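The buckwheat people will find you eventually. They found me by email, in April, with an offer to talk to a miller at Turnenik, a small outfit that sells whole groats, cracked groats and a flour the color of wet sidewalk. I had questions. I had been eating the stuff for 28 days on the advice of a relative and wanted to know what I had done to myself.

"Nothing much," the miller said. "You ate some porridge."

This was not the tone of the email. She has been grinding grain for most of her working life and has little patience for the word superfood, which appears on her own bags. "The sales side put that on. I asked for 'buckwheat.' We settled on both."

She does like to clear up the name. Buckwheat isn't a wheat, or even a grass. It is a seed from a plant related to rhubarb and sorrel, and it has no gluten of its own. She leans on those last words. If it is milled on the same stones as wheat, she said, a person with celiac disease should leave it on the shelf, however cheerful the label. Turnenik keeps 2 mills for that reason and cleans both "like somebody's mother is coming."

On nutrition she was brisk. There's a fair amount of protein, with more lysine than you get from wheat. There's magnesium. There's fiber, if you eat the whole groat. Will it help me lose weight? "It might, if you have it in place of a donut. Are you having it in place of a donut?"

I moved on to cooking. She toasts raw groats in a dry pan for 4 minutes, then adds water, two parts to one, and a lid. Stirring is discouraged. "People stir because they're nervous. Then they get paste, and they write to me." Kasha from the store is already toasted, and toasting it again gives you something she compared to the inside of a fireplace.

The flour goes off faster than white flour and belongs in the refrigerator. She will sell you five pounds of it anyway. Her own favorite use is a pancake with some 95 grams of flour, an egg, salt and enough milk to make it run, left to sit overnight. I asked what goes on top. "Butter. I thought you were writing about health."

She had one more warning, for people with allergies. Buckwheat allergy is real, it can be serious, and anybody who has reacted to it should stay away from the flour dust as well as the pancakes.

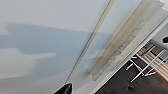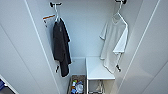
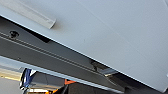

Ambaye wrote in to say that the two-to-one rule makes mush on an electric stove, that one and a half parts water is plenty, and that the miller is right about the butter.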